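Dia aberto na oficina da Marner mostra braços robóticos a separar garrafas

A oficina da Marner, em Witarton, abriu as portas numa segunda-feira de maio e recebeu 175 visitantes ao longo da tarde. A maior parte vinha do bairro. Bheki Mtshali, responsável pelas demonstrações, falou connosco já depois do último grupo, sentado numa das cadeiras de plástico do corredor.

"Começámos isto há dois anos, com uma sessão para as famílias de quem trabalha cá", conta. "Vieram sete pessoas. Uma delas era o meu irmão."

Mtshali chegou à Marner vindo de Prurkside, onde fazia manutenção de tapetes rolantes numa central de triagem. Diz que o trabalho na triagem lhe ensinou mais sobre garrafas do que qualquer curso. "Uma garrafa de plástico nunca chega igual à anterior. Vem amolgada, vem com líquido, vem sem rótulo. Quem programa uma máquina para pegar nela tem de contar com isso."

O sistema que a empresa apresenta ao público chama-se Nel e ocupa uma bancada ao fundo da sala. Até à semana da visita, a equipa tinha registado 2.220 tentativas de recolha, entre boas e falhadas. Mtshali não quis adiantar a percentagem de sucesso. "Ainda estamos a rever os registos. Se eu disser um número hoje, amanhã tenho de o corrigir."

Perguntámos-lhe o que mais interessa às pessoas que vêm ver. "A velocidade. Acham lento, e têm razão. Um rapaz disse-me que a avó dele arrumava aquilo tudo antes de o braço se mexer." Os adultos, acrescenta, perguntam sobretudo pelos empregos. Ele responde com o que conhece de Prurkside: o posto mais difícil de preencher era o da triagem manual no turno da noite, e quem lá estava pedia para sair.

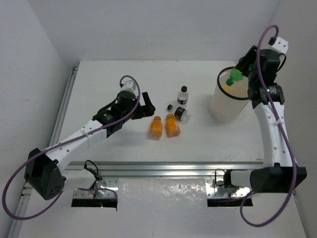
A demonstração é sempre a mesma: garrafas espalhadas na bancada, dois braços e um balde para onde elas devem ir. Mtshali prefere misturar os materiais. "As cor de laranja são as que uso para explicar às crianças, porque se veem bem de longe. As transparentes são outra conversa, deixam passar o fundo branco." A verde, que o braço da direita tem à boca do balde, serve-lhe para falar do momento de largar. "Toda a gente olha para o pegar. Eu peço que olhem para o largar – é aí que perdemos mais tempo."

Quanto aos próximos passos, a equipa quer experimentar embalagens de cartão, mas falta decidir que garras usar. Mtshali gostava também de levar a bancada a Prurkside e mostrá-la aos antigos colegas. "Eles vão dizer-me logo o que está mal", afirma.

A próxima tarde aberta ainda não tem data. As escolas interessadas podem inscrever-se na receção da oficina.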